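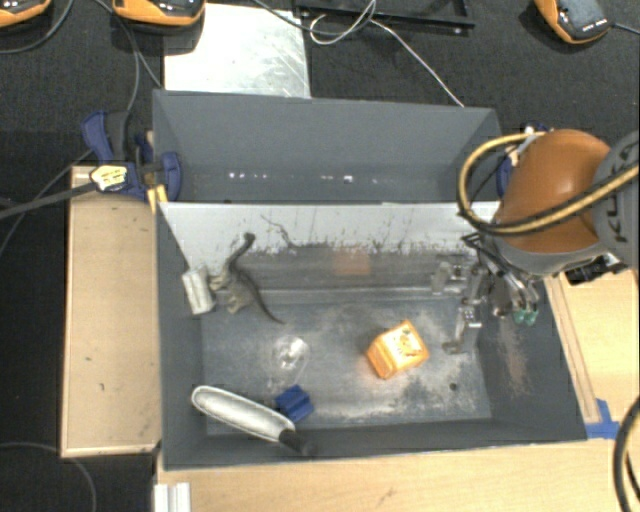
Bin 9, front: one long-necked dinosaur, one orange box, plenty of floor.

The Olska toy sort — what's left of it

We started with 132 odds and ends and a firm plan to find each of them a home. The plan lasted until lunch. The dinosaur has been claimed, returned and claimed again, and still holds its small dark head up against the back panel. The orange box lies at an angle and has had no takers.

The grey bins are older than the project and have the scuffs to show for it. Both lots go on to Jarkier in July, dinosaur permitting.

Gallery updated 24 June 2023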